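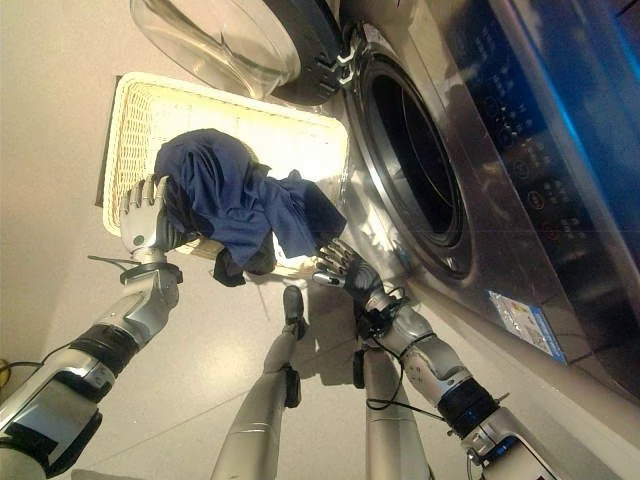 To: Prarkdale Residents list
Date: Jul 24, 2025
Subject: Re: Laundry room - lint on dark clothes, and the new machine

> Hello all,
> Has anyone else had trouble with bits on their washing since the
> new machine went in downstairs? I did a dark load on a short cycle
> and everything came out covered in pale specks. I had one towel in
> with it, which may have been a mistake. I cleaned the rubber seal
> beforehand. I don't want to report it to Rulside if it's only me.
> Also, does the door have to be left open after use? I keep finding
> it shut.
> Flat on the second floor, Flenda side

It isn't only you. I get the same on dark things, and I got it on the old machine as well, so I wouldn't put it all down to the new one.

The towel is the most likely cause. Towels shed a lot, new ones especially, and anything with a brushed or fuzzy surface picks it up and holds on to it. Smooth cotton shirts seem to be fine in the same load. My navy things don't show it much. Charcoal and black are the worst.
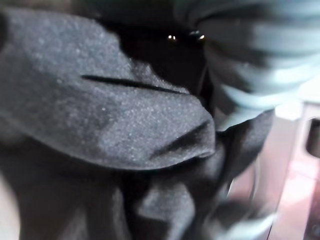 Dark grey fabric close up, with the specks on it.

What has helped me:

Wash towels and fleeces by themselves. I keep them for a separate day now.

Turn dark clothes inside out before they go in. The lint still lands on them but on the side you don't see.

Check pockets. One paper tissue will do more damage than any towel.

Don't fill the drum to the top. The clothes need room to move or the rinse doesn't carry the fluff away. I stop at two thirds, and if that means a second load then it means a second load.

Shake each thing out before it goes on the airer. A clothes brush gets most of what is left once it's dry. The sticky rollers work too but you get through a lot of sheets on a jumper.

On the filter: it's behind the small flap at the bottom, and the sheet pinned up by the door says it gets cleaned every 2 months. I don't think that is often enough with this many flats using it. I have asked Rulside whether it can be done monthly and have had no answer yet. If you write to them as well, quote job number 244, as that is the one they gave me, and then it all goes in the same place.

On the door: yes, please leave it open when you've finished. The seal smells if it's kept shut, and the old one had gone black in the folds by last October. It opens out well over to the left, so keep your basket low on the floor in front and you can unload straight down into it. If you have one of the tall hampers you'll need to stand it further back.

Somebody also asked on the Pirzada list about temperature. I do darks at 30 and only use 60 for towels and bedding. I can't say I have noticed any difference in lint between the two, but the dark colours last longer at the lower one.

One other thing while I'm writing. There is still a bag of odd socks on the shelf downstairs. If any are yours please take them by the end of next week, otherwise they will go in the textile bank.

Top floor, Prarkdale side

--
You are receiving this because you are subscribed to the Prarkdale Residents list. Replies go to everyone on the list.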